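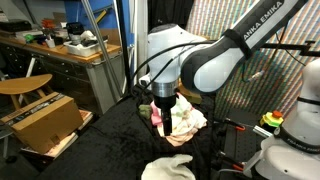 How many towels and cloths does one small household need? In my opinion, three bath towels for each person and one drawer of small cloths is enough, and the rest can go.

I came to this answer slowly. When I moved to Closgate I brought everything from my old apartment, and then my aunt gave me a bag of her own towels. In April I finally took out all the fabric we had in the closet and put it on the floor. I counted 77 pieces, including the rags. For two people!

My neighbor Lakmal Cassim came by while I was sitting in the middle of it. He used to work in a hotel laundry with 300 rooms, and he told me that I was making the usual mistake, to fold first and decide later. He makes the piles first. Everything stays crumpled until each piece has its pile, and only then he folds.

So I tried it his way. Bath towels went together, then the fleece things, then thin cloths for the kitchen. I did not look at color in the beginning, only at how thick the fabric was. It felt wrong to leave such a mess lying, but the work went quickly.
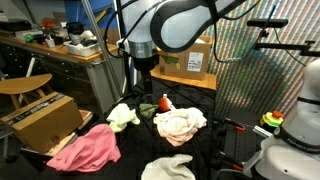
*Pink, yellow-green, olive and cream, still to be folded.*

Color is useful later, when you want to find a thing again. I keep pink for the bathroom and green for the kitchen, and the white ones I wash separately at a higher temperature. I use Brillitz powder, half of what the package says, and no softener for towels. With softener mine were soft but they did not dry my hands well.

For folding I hold the towel by one corner and let it hang for a moment. Then I look for the next corner along the short side and pull the edge straight between my hands.

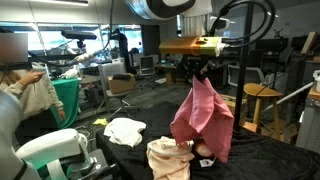 After that I fold it in half the long way, then in thirds, so the round side is in front on the shelf. Big towels I fold on the bed, since my table is too short for them. Small cloths I only fold two times and stand them up in the drawer, where up to 13 fit in one row if I press a little.

The worn pieces I cut for cleaning. The good ones we did not need I washed once more and took to the Bepari shop near the station, which accepts clean linen in the mornings. My aunt has not asked about her towels yet. I still have one bag under the bed that I did not decide about, mostly fleece.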